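Futerero Small Handled Basket, Yellow
Item 93-2
Supplied by Irell

General-purpose open basket for sorting and carrying small items between work surfaces. Molded plastic, perforated sides, solid floor. Small parts stay in the basket when it is lifted, and the side openings allow air to circulate around the contents.

Specifications
Shape: squarish, rounded corners
Top: open, no lid
Sides: lattice of small rectangular perforations
Floor: solid
Handles: 2, molded loop type, on opposite sides
Color: yellow
Maximum load: 5 lb, evenly distributed
Pack quantity: 5
Carton quantity: 500

Use
Lift by both handles. Set down on a flat, level surface with the full floor supported – overhanging a table edge is not recommended. Keep the contents below the rim. Baskets are not rated for stacking under load.

Cleaning
Wash by hand with mild detergent and a soft brush. The solid floor does not drain, so turn the basket upside down to dry. Do not use solvents or abrasive pads. 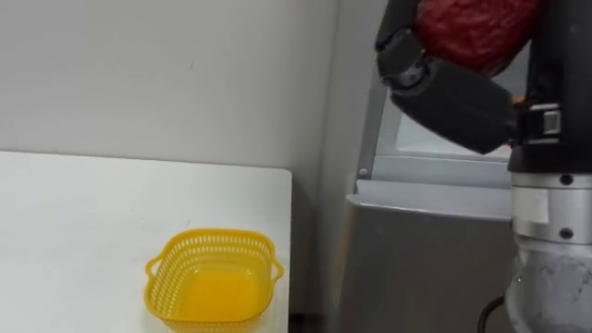
Small Handled Basket in yellow, on a white table.

Ordering
Sold in full packs only. Carton orders ship from the Lodhi warehouse and are quoted separately. Unused packs may be returned unopened. For lead times and carton pricing, contact Hanan Zein at the Irell order desk and quote the item number.

Page revised November 23, 2023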